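Sanstead Workshops > Housekeeping and Safety > Table Checks

Work table check, room 2, with comments
Filled in by Brynhildur Dalsgaard, Friday, before the morning group

I write the result first and then my comment. Please read also the comments where the result is OK, because some of them ask for a small action.

1. Walkway on both sides of the table
OK. I measured 800 mm at the narrowest place, by the shelf. Bags must stay on the hooks.

2. Table legs and locking feet
OK. All feet are locked. One of them is stiff to turn, and I put a little oil on it.

3. Joint between table panels
OK. I passed a ruler over the joint and it did not catch. Please clean the joint with the soft brush, not with a knife.

4. Table mat, position
OK with comment. The mat must leave some white table free at the edge, so that we can see if it has moved. The rule on the old Griditz form was 150 mm on every side, but this is not possible with the big mat. I suggest to delete this line from the form.

5. Table mat, flatness
Comment. The edges are a little wavy, mostly the upper one. It is not a danger today, but a sleeve can catch on it. Put the mat under the flat boards during the weekend and check again.

6. Table mat, surface
OK with comment. One tiny dark speck in the lower part. I will try the mild soap first. No strong cleaner on the mat, please.
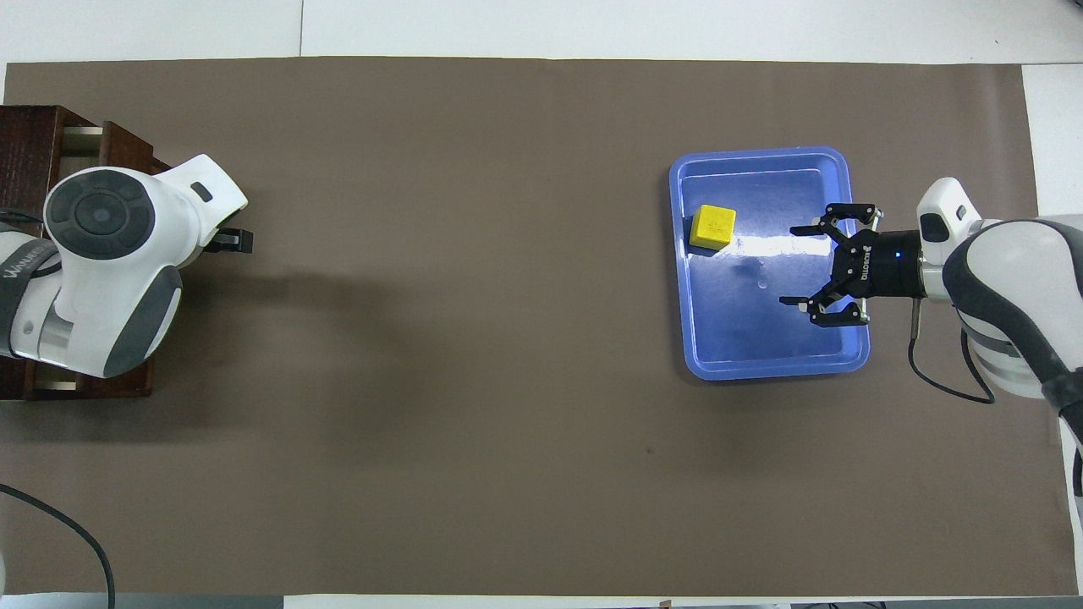 Items 4 to 8: brown mat, blue tray and yellow cube on the table.

7. Blue tray, rim and corners
OK. I went along the rim with a finger and found no sharp place. The corners are round, as we want them.

8. Blue tray, floor
Comment. Faint smudges and small marks. Wipe with a damp cloth and dry it after. The ceiling light gives a strong glare on the tray floor, so look at it from more than one side before you write "clean".

9. Cubes
OK. The yellow cube has beveled edges and I felt no splinters. Cubes go in the tray when they are not used, never on the floor. A cube under the shoe is the most common fall we have in this room.

10. Ceiling light
OK, all tubes work. See item 8 about the glare. I asked Visside for the price of a matte cover and wait for the answer.

11. First aid box
Not OK. The small plasters are finished. The label says 100 pieces when full. Ordered from Muñoz, should come in June.

12. Table signed free for use
Yes, with items 5, 8 and 11 open. Next check by the same person if possible.

B. Dalsgaard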